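Counting Seeds Twice

What a soil seed bank survey misses, and how field ecologists are learning to put a number on it

Jan 24, 2023

A soil core the width of a coffee mug can hold several hundred viable seeds, most of them too small to tell apart without a hand lens. Ecologists have sampled these buried stocks for more than a century. The seed bank is the part of a plant community that a survey of standing vegetation leaves out, and it often decides what comes up after a fire, a flood or a change in grazing. The methods for measuring it are simple on paper. Getting the same answer from them twice has proved harder.

Two procedures dominate. In the first, soil is spread thinly over sterile potting mix in a greenhouse, watered, and watched for seedlings. In the second, soil is washed through a stack of sieves and the seeds are picked out by hand. The emergence method finds only what is willing to germinate under greenhouse conditions. The extraction method finds everything large enough to be held by the finest sieve, including seeds that have been dead for years. The two results are reported in the same unit, seeds per square meter, and are often placed side by side in the same table.

Omar Farah has spent much of his working life on the gap between them. His group's long-term site at Guddale is a former hay meadow on heavy clay, divided into 25 permanent plots. Every September, after the main seed fall, each plot is cored to a depth of four inches. The cores are split lengthwise. One half goes to the greenhouse and the other to the sieves.

"The first year we did it, I assumed one of the halves had been mislabeled," Farah says. "The species lists barely overlapped."

The labels were checked and found to be correct. Rushes, which produce very large numbers of very small seeds, dominated the greenhouse trays and were nearly absent from the sieved samples, having passed through the mesh. Several legumes showed the reverse pattern. Their hard coats kept them dormant in the trays, while their size made them easy to find by hand.

Differences of this kind are well known in general terms. The Guddale work tries to treat them as a detection problem, in the sense used by people who survey frogs or birds. A species may be present in a core and go unrecorded. If the probability of recording it can be estimated for each method, the raw counts can be corrected, and the correction carries its own uncertainty into the final figure.

Estimating that probability requires samples with known contents. The group built them by heating meadow soil until no viable seed remained, then adding fixed numbers of seeds from 18 species chosen to cover a range of sizes, shapes and dormancy types. The spiked samples were mixed in with ordinary ones, and the people processing them did not know which were which. Recovery by sieving was high for large seeds and fell steeply below half a millimeter. Recovery by emergence depended less on size than on whether the seeds had been chilled beforehand.

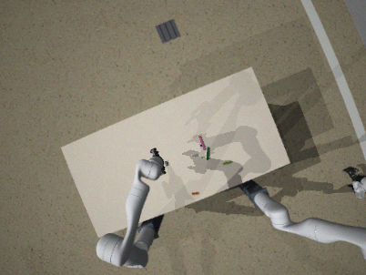 The chilling result has consequences for comparisons between studies. Many published protocols do not state how long the soil was stored before it was spread, or at what temperature. A cold room can break dormancy in some species and leave others untouched, so two laboratories working on the same meadow could report different communities with no error in either one. Farah's group went through 119 published seed bank studies and recorded whether each gave enough detail for its storage treatment to be repeated. Fewer than half did.

Depth is the next difficulty. Seeds are not spread evenly down the soil profile, and a coring tool does not sample the profile evenly either. In wet clay the wall of the corer drags surface material downward, which makes the lower layers look richer than they are. In dry sand the bottom of the core tends to fall out as the tool is lifted. The usual remedy is to trim the outside of each core with a knife and discard the smeared layer. Trimming reduces the volume, and the volume has to be measured again before any density is calculated. Where this step is skipped, the resulting density is too low.

Then there is clumping. Seeds fall near their parents, are collected by ants, and wash into hollows. A single core may land on a cache and return hundreds of seeds of one species while its neighbors return none. Averaging over a few large cores gives an unstable mean. Many small cores perform better for the same total volume of soil, and the group now takes 120 millimeters between neighboring cores as the closest spacing it will use within a plot. The added labor is considerable, as every core must be bagged and labeled separately until the plot total is made up.

The statistical model that ties these pieces together is not exotic. It has one layer for the true density of each species in each plot, one for the chance that a core intercepts it, and one for the chance that either method records it. The layers are fitted together. For common species with medium-sized seeds, the corrected figures sit close to the raw ones. For rare species the intervals are wide, in some cases running from near zero to 3,000 seeds per square meter. Farah regards the wide intervals as a result in their own right. A raw count of zero had previously been entered as an absence, and the model shows how little evidence that zero contained.

Reviewers have raised two objections. The first is that seeds added to soil by hand may not behave like seeds that have been buried for a decade. Old seeds lose appendages, pick up mineral coatings and change color, all of which affect how easily they are seen. The group has started a burial trial in mesh bags to address this, with retrieval spread over several years. The second objection concerns viability. A seed picked from a sieve must still be tested, usually by cutting or staining, and both tests involve judgment. Two trained workers scoring the same dish do not always agree, and disagreement is greatest for the smallest seeds.

The present model treats viability scores as correct. A revised version, in which each worker has a separate error rate, is being fitted to the Guddale data, and the dishes from the last coring season are being scored a second time to supply it.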